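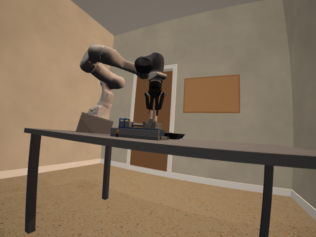 Pre-grasp hold over the two rods, Dindeck viewer.

December, evening

Spent the whole day on the approach move and got most of it. The state to remember is the one in the viewer: arm stopped at the pre-grasp waypoint, elbow high, fingers slightly open and pointing straight down at the rods. From there the descent is a straight line in the tool frame and the planner is out of the loop.

Started at 8 with the overnight batch. 440 episodes, randomized fixture pose, same seed list as the last batch. 140 failures. I had expected a spread of causes and got mostly one, so I sorted them by the controller state at abort before reading any logs. Nearly all of them died in the last part of the transit, before the descent was even requested. So the grasp code that I rewrote last week had not been exercised in those episodes at all, and the comparison I sent Araceli is worthless. Wrote to her and withdrew it.

The abort reason was always the same: joint velocity limit on the wrist side during the blend from transit into pre-grasp. Prekden returns a path that is collision free and legal as geometry. The time parameterization comes after that, and the blend comes after the time parameterization, and the blend does not check limits again. I knew this. There is a comment in the source saying so, with my initials on it.

Why it shows up now and did not before: the posture cost. With the old cost the arm tended to come in with a low elbow and the wrist hardly turned over the last stretch. Zyanya raised the weight on clearance to the fixture so the forearm would stay well above the blue bracket, and the solver moved to the high elbow family. Good posture, I have no argument with it. But the arm has one more joint than it needs for the pose, and the redundancy resolver was using that freedom late, all at once, near the goal. The tool hardly moves while the joints do. On the plot of tool speed everything looks calm. On the joint plot there is a spike you could hang a coat on.

First attempt: lower the velocity scaling on the last segment. It works and it is ugly. The transit gets slower everywhere, including in the episodes that had no trouble. Reverted.

Second attempt: resolve the redundancy at the goal first, pick the elbow angle once, and pass it to Prekden as a soft constraint over the full path. Took until lunch to write. The resolver already had an entry point for this that Kohei added for something else and never documented. It takes the angle in degrees. Everything else in that module is in radians. I lost a good part of an hour to that and the arm made some interesting shapes. Renamed the argument, so at least the next person gets an error.

After that fix the spike is gone. The elbow drifts to its final angle over the whole move and the last segment is nearly pure tool motion.

Re-timing after the blend is also in now. It should have been there from the start. If the blended trajectory violates a limit, it is stretched locally and checked again, with a cap of 3 passes, then the request fails with a proper message. Before, the controller simply tripped and the episode logger recorded "unknown."

Reran only the failed seeds after lunch. 2 still failed. Both have the fixture rotated so far that the front rail comes close to the left finger during the transit, and Prekden gives up without a path. That is a true planning failure and I can live with it. Left them in the list with a tag.

Afternoon: the descent.

The part I do not trust yet is the alignment over the rods. In simulation the perception node is a stub that reads the fixture pose from Dindeck and adds noise. The rod positions are then computed from the fixture model. This means the rods are always exactly where the model says relative to the block, and the gripper always arrives with the gap over them, give or take the noise. It makes for a flattering view. On the hardware the rods are thin and reflective, and Braulio's estimator finds them separately with its own error, and that error is correlated between the two. If it misplaces one, it misplaces the other in the same direction. My noise model draws them from the block pose and can't produce that case.

Talked to Braulio at 3 for a short while. He agrees on the correlation. He wants to feed recorded residuals into the stub in place of the Gaussian, and will export them once the log format is settled. I said the log format was settled. He said it was settled in my branch. Fair.

In the meantime I added an offset parameter to the stub, applied to both rods together in the fixture frame, and swept it by hand. Observations, no statistics yet:

Small offset along the cylinder axis: the fingers still come down on either side, the closing motion takes up the difference, compliance does the rest.

Same offset across the cylinder axis: much worse. The fingertip touches the top of a rod and the arm pushes. The force threshold catches it but later than I would like. The filter on the wrench signal has a long delay that I chose for the noise on the hardware, and in simulation there is no noise to justify it. Leaving it alone. If I shorten it here, I am tuning against the wrong plant.

Rotation about vertical: no effect until suddenly a large one. Need a finer sweep.

What I want in place of a straight descent is a descent that stops at first contact, backs off, and does a small search in the plane. The search itself is trivial. Deciding that the contact is rod contact and not contact with the top face of the block is less so. Height would distinguish them if the height estimate is good. I think it is good. Have not checked.

Also found while staring at the viewer: the collision geometry for the flat black tray to the right of the base plate is a solid box. The visual mesh has a raised rim and a floor, the collision mesh fills it in. No consequence for this task since the arm never goes over there, but the Flutholm job puts parts in it, and somebody would have lost a day. Opened a ticket with Zyanya's name on it, as she owns the assets. Also asked her whether the room needs a carpet texture. It costs render time in the camera runs. She answered that it is for the camera runs.

Hermenegildo asked whether the sequence will be ready for the Orozco review. Told him the transit yes, the descent with ideal perception yes, the descent with realistic perception no. He asked for one word. I repeated the three answers. He wrote down "partly."

Small things, so I find them again:

The pre-grasp waypoint is now defined relative to the rod tops and no longer relative to the base plate. The old constant is still in the config file and is ignored. Delete it.

The finger opening at pre-grasp is set in the task file, not in the gripper driver. The driver default is wider and would hit the bracket on the rotated fixtures. If someone runs the pose without the task file they get the default.

Dindeck steps the gripper fingers at a lower rate than the arm. Visible as a stutter in the finger position log. Harmless so far.

The abort logger now writes the controller state by name. Check that Araceli's parser does not choke on it.

Full batch with the new resolver started at 7, same seeds, offset parameter at zero so the numbers compare. Then the same list again with a fixed offset across the axis. Disk has around half its space free, which should cover both if the video recording is off. Checked twice that it is off.

Tomorrow: read the batch, finer rotation sweep, height check on the block face. Ask Kohei what the elbow entry point was originally for.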